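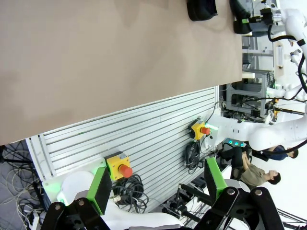 The Shoe Is Harder Than It Looks

Can a machine tidy up after you yet? We went to watch two arms and four shoes work it out

There is a drawer in my kitchen full of things that were supposed to save me labor. It holds an egg slicer, a device for pitting cherries and a small motorized brush for cleaning the other devices. I bring this up so you know what sort of person was sent to find out whether robots can do chores. I am the ideal customer, and I have been burned.

The place I was sent to is run by Zeltance, a company that would like to sell you a machine to put your shoes away. It doesn't have one to sell yet. What it has is a big room with desks at one end and tables at the other, and on one of the tables, a job that any six-year-old can do and most refuse to: pick up the shoes, put them on the rack.

I had hoped for laundry. Everyone hopes for laundry. I was told, kindly, that laundry is down the road, and that a shirt can be in more positions than there are words for. A shoe at least stays the shape of a shoe. It has a front and a back. It has a left and a right. It should have been done by lunchtime, and the team has been on it since April.

What goes wrong with a shoe

Pick up the nearest shoe and watch your hand. Mine went straight for the heel, fingers inside, thumb out, and I never gave it a thought. If the shoe had been on its side I would have rolled it over on the way up. If it had been under the dog I would have moved the dog.

A gripper with two fingers has to make each of those decisions on purpose. It can pinch the back of the shoe, provided the back of the shoe is facing somewhere it can reach. It can pinch the side, and then the toe droops and bumps the rack on the way in. It can grab from above and find it has hold of a strap, and a strap is a fine handle right up to the moment it isn't.

Then there is the polish. Black dress shoes were chosen, I learned, for being awkward. They are shiny, so the ceiling lights slide across them whenever anything moves, and they are dark, so one shoe next to another can look to a camera like a single long shoe with big plans. Sneakers would have been easier. The engineers talk about sneakers the way retired boxers talk about certain opponents.

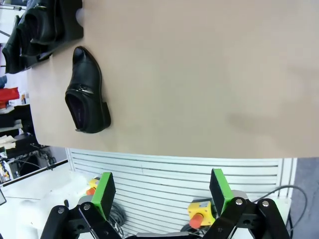
One shoe still on its side, three already in the rack. The green edges belong to the gripper.

The shoe lying on its side is the one to worry about. Upright shoes are a solved problem on a good day. A tipped shoe needs to be turned in the air, or nudged upright against the table, or put down and picked up again from a better angle, and the software has to choose among these without dithering. Dithering is the great unreported vice of robots. In the promotional videos they glide. In person they pause over a loafer like a man reading a parking sign.

The current method is to learn from people. An operator steers the arms through the chore, again and again, and the recordings are fed to a program that tries to work out the general idea. When I visited, the shoe collection stood at 3,813 recordings. I asked whether that was a lot. The answer was that it was a lot of shoes and not much data, and I have been thinking about it ever since in connection with my own education.

The scoreboard

I got numbers, but I had to ask twice. In the latest round of trials, the machine was given 44 attempts at racking a pair with no human help. A try counted only if both shoes ended up on the rack, side by side, toes the same way. I won't print the success rate, as I agreed not to, but I can say the applause in the room was sincere and not continuous.

The failures were more fun anyway. There was the gentle miss, where the gripper closed on air and then carried the air carefully to the rack. There was the pair placed neatly with the left on the right and the right on the left, a mistake I have seen in grown men. And there was the over-tidy, my favorite, in which the machine finished the job, looked at it, and took a shoe back off.

It is slow, too. A pair takes a patient person's worth of time and an impatient person's worth of sighing. I did the same job by hand in 5 seconds, and I was showing off. 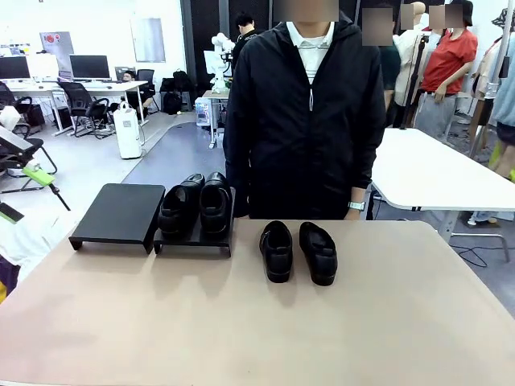 A pair on the rack, a pair on the table and a rack still free.

None of this is unique to Zeltance. Sterkov, which builds machines for warehouses, gave up on homes two years ago and now does very nicely moving boxes. Boxes are the dream. They have flat sides and corners, and they don't come in a left and a right. Oyelaran went the other way and put a towel-folding unit into a couple of hotels, where it folded towels well and was beaten on speed by every housekeeper in the building. The hotels kept it, I'm told, for the lobby.

The shop floor is ahead of the living room for a plain reason. On a shop floor you can change the room to suit the machine. You bolt the bins down, paint lines on the floor and tell people where to stand. My hallway can't be bolted down. It contains boots, an umbrella, a scooter, mail, and at certain times of year a pumpkin, and it is rearranged several times a day by people who don't take direction.

The Fedik test

There is a small outfit called Fedik that rates home gadgets, and its testers have a rule I like. A chore machine has to save more minutes than it costs, and the costs include clearing a space for it, charging it, rescuing it and apologizing to guests. By that rule the robot vacuum passes in some homes and fails in any home with tassels. The dishwasher passes everywhere. The dishwasher is the finest household robot ever made, and it got there by making us carry the dishes to it.

I put the rule to the people at Zeltance and they took it well. They know a shoe machine with two arms and a table of its own doesn't pass. What they are after, they say, is the skill underneath: how to take hold of a thing that wasn't left the way you'd like and set it down the way somebody else would. Get that right with shoes and you can move on to mugs, toys and the stuff on the stairs. They may be right. They have also now spent a good part of the year on footwear, and when I asked what came next, the answer was boots.

The two red emergency buttons mounted below the tabletop didn't get pressed while I was there. I looked at them often. I would like one for the cherry pitter.

So, the answer to the question I was sent with. Can a machine do your chores? It can do part of one, on a clear table, with the right shoes, while several bright people stand by. That is further along than I expected, and I came home rather impressed and stepped over the scooter.

The shoes in my hallway were where I'd left them, one of them on its side. I put it upright with my foot.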